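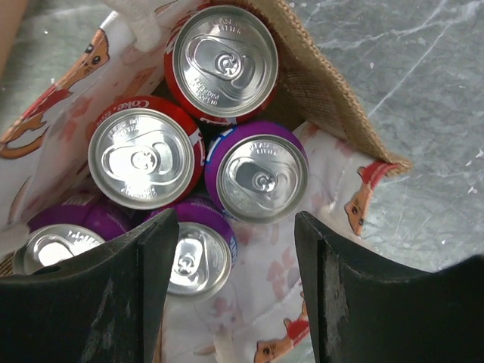 Red cans, purple cans and one very cheerful tote bag at the Clumero open house. (Photo: Clumero)

Can a Robot Bag My Groceries Yet? I Went to Find Out

December 14, 2018

I have been promised a robot that does chores since I was old enough to be given chores, so when a flyer for the Clumero open house turned up in my mailbox, I was in the car before I'd finished my coffee. Clumero is the little automation outfit out on the Plusthorpe side of town, in the building where the carpet warehouse used to be (still smells like carpet, by the way). They've been at it since August, and last week they opened the doors for an afternoon so the rest of us could come and gawk.

And gawk I did! I figured I'd see something flashy, like a backflip or a dance. The big attraction was an arm putting soda cans in a tote bag.

Now stay with me, because I ended up standing at that table longer than I've stood at anything since the county fair. The bag was a white fabric one with orange cartoon animals and pink paw prints all over it, some of the animals in little red-and-white caps, and I want one badly. The arm has two black fingers, wide and flat like a pair of paddles, and they've clearly been through a lot of cans, because one has a worn, chipped edge on it. It picks up a can, swings over, thinks about it for a moment (I'm told it isn't thinking, but it sure looks like thinking), and lowers the can into the bag. Then it does it again.

I asked Oksana Hutsuliak, who runs the bagging project, why on earth they'd picked something I can do with a phone against my ear. She laughed, and I got the feeling she'd heard that one before.

"A box is easy," she told me. "A box stays where you put it and it keeps its shape. A bag does whatever it wants. You touch one side and the other side moves, and now the opening you were aiming for is somewhere else."

I went home and tried it with my own grocery bags, and she's right. I hold the mouth of the bag open with one hand and never notice I'm doing it. The arm I watched was working alone, so somebody on the team opens the bag nice and wide first and sets it on the table. That felt a tiny bit like cheating to me, and I said so. Hutsuliak agreed! She said opening the bag is a whole separate job and they are nowhere near happy with it. Their best try so far looked like "a raccoon in a pillowcase," which I wish they'd put on the schedule.

Cans have their own troubles. The lids are shiny, and shiny things confuse a camera. You and I look down into a bag and see a bunch of cans with their tabs shut, no problem. The robot looks down and has to work out where one silver circle stops and the next one begins, with the ceiling lights bouncing off all of them. Then they're packed in so snugly that there isn't much room for a finger to get between them. Hutsuliak said putting a can in is one thing and taking one back out is much harder, and that's what her team is spending the winter on.

So how did it do? I stayed for 9 tries, and I kept score on the back of the flyer like the nerd I am. The arm got 8 of them into the bag standing up. The other one caught the rim, tipped over, and rolled off toward a lady in a very nice coat, who fielded it like a shortstop. Big round of applause. I think that miss was more popular than all the good ones put together.

It is slow, though. I'm not going to sugarcoat it. A teenager at the checkout would have bagged my whole cart, asked about my weekend, and gone on break in the time it took to load a few sodas. The kid next to me asked his dad if it was broken. It wasn't broken, it was just being careful, and I suppose I'd be careful too if I had two fingers and a crowd staring at me.

Over in the other corner was Jutent, the laundry side of things, and this is the one I really had hopes for. Folding! The chore of my life! Jutent is a smaller team that shares the building, and they had a pair of arms folding dish towels on a padded bench. Dish towels only, mind you. I asked about fitted sheets and the young man at the bench made a face I recognized, because it's the face I make about fitted sheets. A towel took them 4 minutes from start to finish, and it came out pretty square. My husband's don't come out that square, and he takes longer if there's a game on.

I was curious who'd actually pay for any of this, so I cornered a manager from Mansour, the grocery store on the hill, who had come down for the afternoon. Mansour has agreed to let Clumero try an arm in the back room next year, packing pickup orders. Nobody's register job is part of it, she was quick to tell me, and the trial is for 3 months with a person right there next to the machine the whole time. I asked if she thought it would work out.

"For cans, maybe," she said. "I'd like to see it do eggs. I'd like to see it do a bag of grapes that somebody already opened."

I put the egg question to Hutsuliak and got a good long pause. They've practiced on wooden eggs, the kind you get in a play kitchen. Real ones are on the list, along with bread, bananas, and anything that comes in a floppy pouch. She also mentioned that the order you pack things in matters a lot more than people expect. We all know the cans go on the bottom and the bread goes on top, because we've all squashed a loaf at some point and been sad about it at lunch. A machine has never been sad about a sandwich. Somebody has to tell it, or show it, over and over again.

The showing part was a surprise to me. I'd pictured people typing away in a dark room. A lot of the work at Clumero is a person steering the arm through the job by hand with a set of controls, again and again, while the computer keeps a record and tries to pick up the pattern. They let a few of us have a turn. I am here to report that I was terrible! I squeezed too early, missed the can completely, and then bumped the bag hard enough to fold the near side in on itself. The man after me did it perfectly and said he used to run a crane. Show-off.

I came away liking the thing more than I thought I would, and also feeling much better about my own two hands. If you were hoping for a helper to carry in the shopping and put it all away by next Christmas, I'd keep the kids on good terms for a while yet. If you've got a tidy table, a bag somebody has already opened, and an afternoon to kill, then yes, a robot can bag your sodas today.

The thing I'd really pay for is the unbagging. Take the cans out, put them in the fridge, fold up the tote, and stick it in the cabinet with the ninety thousand other totes. I asked. Hutsuliak said the fridge door alone would keep them busy for quite a while, what with the magnets and the way it swings back at you, and that they'd need an arm on wheels to even get started. There is a cart with wheels parked by their coffee maker, for what it's worth, and I noticed it had nothing on it but a box of donuts.

Clumero is planning another open house in the spring, and they're taking suggestions for what the arm should try next. There's a shoebox by the front door for the slips. I put in "eggs, real ones" and then a second slip that said "fitted sheet," and I saw when I dropped it in that somebody had beaten me to that one. Parking is around the back, and the front lot belongs to the tire place, who will have a word with you about it. They had one with me.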